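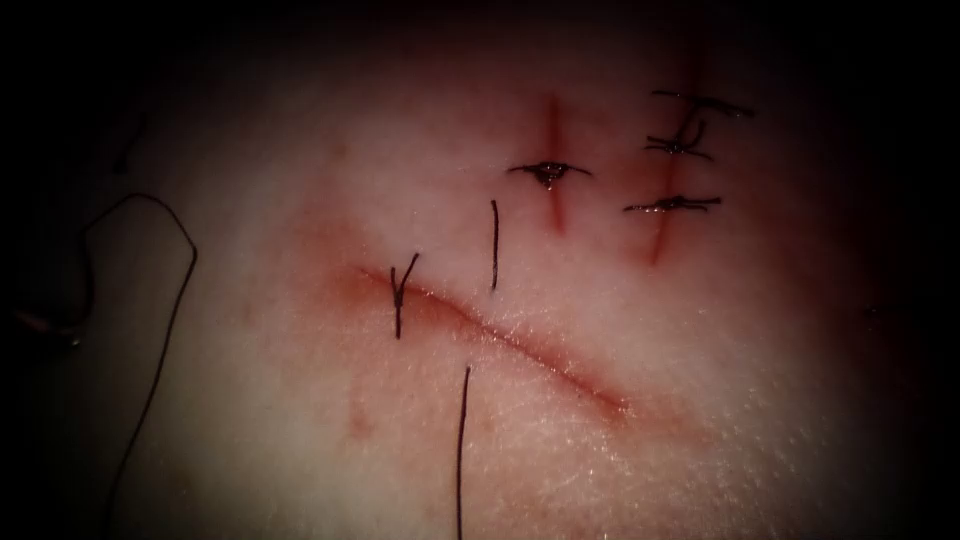 Our supervisor told us early on that the pad would teach us more than the handbook would, and that we should expect to hate curved cuts until well into October. She was right about both! Our project at Dravadon set out to see how practice changes the way beginners place stitches in a skin-like pad, and the long curved incision soon became our favorite (and most dreaded) part. On a curve the spacing that looks fine at one end goes wrong by the other, and leaving the threads untied for a while let us talk about where each one ought to go before any knots were made. Over the term we placed more than 300 stitches, 29 of them in our very first session, and we still argue happily about the best place to begin.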